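Briltville Craft Library opens its tabletop lending shelf in March

Cut, twist, fold, take it home for two weeks

BRILTVILLE - I've wanted to write this one for ages, so forgive me if I go on a bit. Starting in March, anyone with a Briltville Craft Library card can borrow from our new Tabletop Shelf, a collection of the small stuff you want at your elbow when you sit down to make something or just keep your hands busy. We're talking scissors, puzzle cubes, rulers, bone folders, hole punches, the good tape. There are 300 pieces on the shelf to start with and every one of them can leave the building!

The idea came out of our drop-in afternoons at the Mkhize Street room. People kept asking me where they could get the same scissors they'd been using, and I kept saying "oh, just bring them back next time," and after a while that was more or less a lending library with no paperwork. So now there's paperwork (one card, one signature, done).
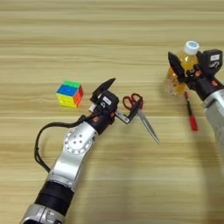
Tabletop Shelf, Briltville Craft Library

The red-handled scissors are my favorites and I'll fight for a pair if I have to. They have long metal blades that come to a proper point, and the two loops are a nice glossy red, so I can find them under a heap of paper. We lend them for paper and card only, please. If you're cutting fabric, ask at the desk and we'll get you the fabric shears, which have a green ribbon tied on so they don't get mixed up. I have strong feelings about this and so will you once you've tried to hem a curtain with blades that have been through a cereal box.

Then there are the cubes. I know, a puzzle cube isn't exactly a craft tool, but every table at drop-in seems to end up with one on it and folks pick it up while the glue dries. Ours are the kind with colored plastic all the way, no stickers to peel off at the corners. You don't have to bring it back solved. Heledd Phillips, who looks after returns, would like me to add that you don't have to apologize for it either. She can put one right in less time than it takes me to find my glasses.

The shelf was paid for by a small grant from the Gondlow Fund, plus a very generous box of supplies from Tostum, the stationery store on the corner. Rhodri Gape at Tostum told me, "We had good scissors sitting in a drawer and you had people who wanted to use them. It was an easy yes." Thank you, Rhodri!

We tried the whole thing out with 19 households over the winter. The lending bags got bigger after that (the first ones wouldn't close over a ruler), and we added a cardboard sleeve for anything with a point on it. Please use the sleeve. Slide the blades in first and leave the handles sticking out.

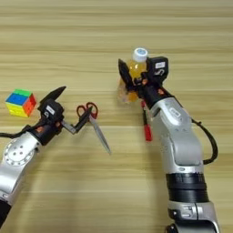 How borrowing works

Come to the Mkhize Street room any time we're open and bring your library card. If you don't have one, we can make you one on the spot with something that shows your address. Pick what you want, sign the sheet, and it's yours for two weeks. You can renew at the desk or over the phone as long as there isn't a name on the waiting list.

Kids can borrow on a grown-up's card, and there are round-tipped scissors in the low basket for them.

Opening afternoon

We're kicking things off at 2 p.m. with paper, card, cookies and a long table. Drop in, make a box or a bookmark, have a go at a cube. It's free and you don't need to sign up.

Press are welcome, and I'm happy to chat before or after. Ask for me or Heledd at the front desk.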